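The Lost Shoe Department

By the time I got the job at the Garside ferry hall, the other sandal had been missing for two years. I know that because it was the first thing anyone told me, before the bathroom code, before where to park. We have a left, they said, and we have never had a right.

So that was me, twenty-six and in charge of lost property, with a desk and a stapler and a big concrete room to sort things in. Umbrellas went to the back wall. Hats went on the pegs. Shoes went in bins, and the bins went by color, which made sense to whoever set it up and to no one since. Blue was for pairs. Green was for children. Red was for singles, and singles is a sad category, let me tell you. How do you get off a boat with one shoe on? I used to lie awake on that. I'd picture them hopping down the ramp at Nernel in the rain, too proud to go back and ask.

The rule was that anything unclaimed after 100 days got shipped off to the depot in Folitmont, where I suppose they had an even bigger concrete room. I was good about the rule with umbrellas. I was ruthless with hats! But I kept skipping the red bin. I'd get the form out, write "footwear, single" on the top line, and then I'd go make coffee.

My mother said I was being soft. My mother lost a glove on the Gridau crossing in 1988 and she still has the other one in her dresser, wrapped in tissue paper, so I didn't feel she was in a strong position.

Then in April the head office sent a letter. The hall was getting cleared, all of it, and I had 10 working days to empty every bin down to the plastic. I did the hats first because I didn't care about the hats. I did the umbrellas. I gave the children's boots to the school down the hill, which wasn't strictly allowed, and if you work for head office you can stop reading. Last of all I pulled the red bin out onto the open floor, over by the tape lines, and started lifting out the singles. 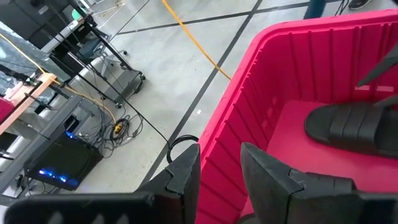 A black slide, ridged strap, size unknown. I saved it for the end.

I'd like to say I was sensible about it. I stood there holding the form and I talked to that sandal like it was a dog at the pound. I told it Folitmont was supposed to be nice. I said there were probably all kinds of shoes there (I had no idea) and maybe a window.

And that's when the bell went on the counter.

You have to understand that the bell never went. People mostly phoned, or they sent their nephew. I came out through the swing door with dust all down my front, and there was a woman in a yellow raincoat with a paper bag folded over at the top. She put it on the counter and kept one hand on it.

"This is going to sound stupid," she said. "I don't want to collect anything. I want to hand something in."

She'd found it under the bench on the late boat, she said, ages back, and taken it home meaning to bring it over the next morning. Then the next morning was busy, and so was the one after. It had been in her hall closet ever since, and every time she got the vacuum out it looked at her.

I already knew. I knew from the shape of the bag, flat with a bump in the middle. I unfolded the top anyway, slowly, because I'd waited a good while for this and I wasn't going to rush it.

It was a left.

I laughed so hard I had to hold on to the counter. She thought she'd done something wrong, poor woman, so I took her through to the back and showed her the bin, and then she was laughing too. Two lefts! It wasn't even the same make. Hers had a little buckle on the side.

We put it in next to ours with the toes touching. I got out the form and crossed off "single," and I stood there a while with the pen, trying to decide what to write instead.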